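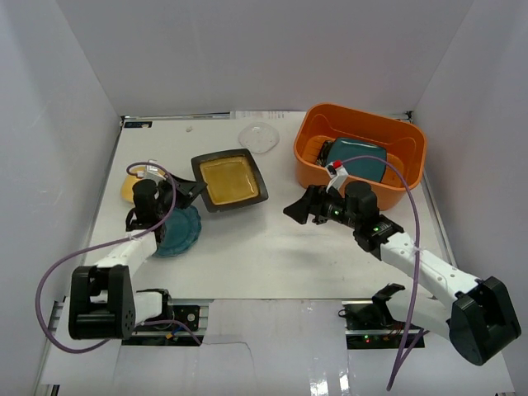

Forty-three Years of Other People's Clutter

Mar 23, 2023

The woman who runs the Dotton thrift store would rather I didn't print her name – "everybody who needs it has it already," she told me – but she was happy to talk for most of an afternoon, and she made the coffee too.

She started in the back room at 21, sorting donations for a summer, and she is 64 now. In January, once the holidays are over and folks have looked hard at their closets, the store takes in up to 2,000 pieces a week, and she still likes to see as many of them as she can.

"Dishes are my weakness," she said, laughing. "I'll find one plate I love and then I'm digging through every box for the other seven!"

I asked what she wished people knew before they dropped things off. She thought about it for quite a while, stirring her cup.

"Wash it first," she said. "And keep the lids with the pots. I had a lady drive back from Bradumwood with one lid on the passenger seat, and I could have hugged her."

Her own house, she admits, is nearly bare. There's a good armchair, a radio, and a blue pitcher that came in with a load from Brinach years ago and never quite made it to the shelf.

"I paid for it," she added quickly – full price, too, and she still has the receipt.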